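Farkbridge local history thread, because I've been down a rabbit hole since June and somebody has to hear about it

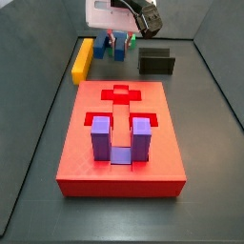
So the county archive in Lemusville finally put the old ferry company ledgers out for people to look at, and I spent my whole day off with them. 1,479 pages! I got through maybe a tenth and my eyes are toast.

What I was after was the Swanepoel ferry. My grandma always said it quit running the year the bridge opened. Nope — the ledgers have it taking fares for 10 more years. Mostly farm wagons and kids going to school on the far bank.

The fares kill me. Two cents for a person, four for a cow. Pigs rode free if you held on to them, and there's a whole angry note in the margin about a man who didn't.

Bheki Du Plessis helped me with the handwriting (thank you Bheki!!) and he spotted that the same clerk signed every page until the very end. Just "Nalis." No first name anywhere. I want to know everything about this person now.

If your family is from the river side of Farkbridge, please go dig in your attics. Letters, tickets, school photos, a name on the back of a postcard, anything. I'd love to hear the stories too, even the ones your uncle probably made up.

Going back next week for the second box. Bringing better glasses and a sandwich.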